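Fabric Cell Grip Fault: Frequently Asked Questions

This page is for people who run, load or clean the fabric handling cells at the Manzano site. It covers the grip release fault that stopped Cell 4 in May and the changes made since. Questions that aren't answered here should go to Milagros Cifuentes in cell support.

What happened?

Cell 4 was picking cut cloth from the table and moving it to the folding station. During one lift the gripper opened before it reached the drop point. The cloth fell across the guard rail sensor and the cell stopped, as it is supposed to. The operator cleared the cloth and pressed reset. The arm then finished the move it had been making, with the guard door still open by a hand's width.

Was anyone hurt?

No. The operator had stepped back before the arm moved. We are treating it as a safety matter all the same, and it was logged as report 2369.

Why did the gripper let go?

The Zesora controller checks finger position to decide whether it is holding something. With a box or a tray, the fingers stop early and the controller reads that as a good grip. A thin fold of cloth lets the fingers close almost all the way, so the controller saw nearly the same number it sees when the gripper is empty. It raised code 1343 (no part held) and opened the fingers to try again. It did this in mid-air.

Why did the arm move after reset?

That was a separate problem. The old program kept the unfinished move in memory after a guard stop. The door switch on Cell 4 was also worn and reported the door as closed when it wasn't. Either one alone would not have caused the movement.

Has it been fixed?

The door switch was replaced. The program now clears any unfinished move after a guard stop and sends the arm home at slow speed, and only after a second button press. Code 1343 no longer opens the fingers if the arm is above the table. It holds the grip, lowers the cloth and waits for an operator.

The grip check itself is only partly fixed. See the next two questions.

Which fabrics are affected?

Light, slippery cloth is the worst. Heavier cotton and canvas usually give a thick enough fold to be read correctly, but we have had false readings on those too when only a single layer was picked up. Knits have not been tested with the new settings and should not be run on any cell until they are.

Does the color or pattern of the cloth matter?

Not to the grip check, which doesn't use the camera. It can matter to the step before it. The Clikine vision software picks a grip point by looking for ridges and shadows, and a busy print can look like folds where there aren't any. If the software picks a flat spot, the fingers close on very little.

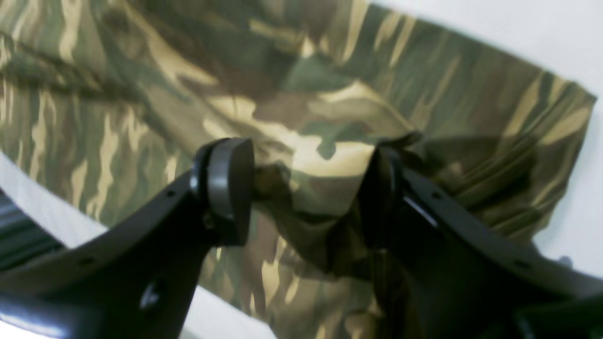

For printed cloth, leave the grip point confirmation turned on. The operator gets a prompt on the panel before the fingers close and can move the point by hand. It slows the cell down. Please don't turn it off to make up time at the end of a shift.

What should I do if I see code 1343?

Wait until the arm has stopped and the panel light is steady amber. Press the stop button and open the door. Take the cloth out of the fingers using the manual release, and do not pull on it. Pulling can shift the pads and give you the same code on the next pick. Close the door, check that the panel shows it closed, then press reset and home.

If the code comes up again on the same piece of cloth, set that piece aside and write it on the cell sheet.

What if the cloth drops anyway?

Stop the cell and call support. Don't reset it yourself, even if the cloth landed somewhere harmless. We need the log from before the reset.

How often are the pads checked now?

At the start of every shift. Look for a shiny surface, loose edges or lint packed behind the pad. Worn pads are changed as a pair. Spares are in drawer 22 of the parts cabinet.

Are the cells at Trelteno affected?

They use the same controller but had not been updated to the same program. The door switches there were inspected and none were worn. The new program goes on when the load sensing pads arrive, and until then those cells run at reduced speed.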